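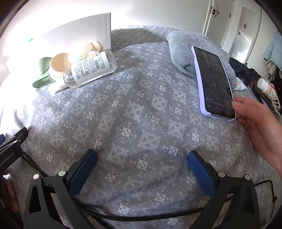 Bedding Review: Kozan Cotton Bedspread, Full/Queen

Reviewed for the Drostmont Residence Halls purchasing guide by Wycliffe Kioko, Furnishings Office

The Kozan bedspread was placed in 16 guest rooms in June and remained in regular use for 11 weeks. Each spread was laundered between stays according to the label: cold water, low heat, no bleach. The previous model, supplied by Zesoso, stayed in service in the east wing during the same period and was used for comparison.

Fit. The spread covers a full mattress with an even drop on both sides. On a queen it is adequate but short at the foot, and guests who prefer to tuck the end under will find little fabric to work with. Departments ordering for queen beds should consider the larger size.

Washing. Shrinkage was slight after the first wash and was not noticeable afterward. Color held well. Lint was heavy in the first two loads, and the laundry asked that new spreads be washed separately. Drying takes longer than it did with the Zesoso spread – a real concern on days with many departures.

Wear. Seams remained sound in all rooms. Three spreads showed pulled threads along the hem, all of them in rooms where the bed stands close to a radiator cover. Light pilling appeared on the underside.

Comfort. Guest comment cards were favorable on weight and softness. Several guests found the spread too warm for summer and folded it back at night. It is not heavy enough to serve alone in winter, and a blanket should still be provided.

Ordering. Kozan ships in cartons to the Cladonness warehouse. One carton arrived with the wrong size and was exchanged without charge, although the replacement was slow to come. Matching pillow shams are sold separately and were not part of this review.

Rating: Recommended for guest rooms with full beds. Not recommended for student rooms, where the longer drying time would strain the shared laundry.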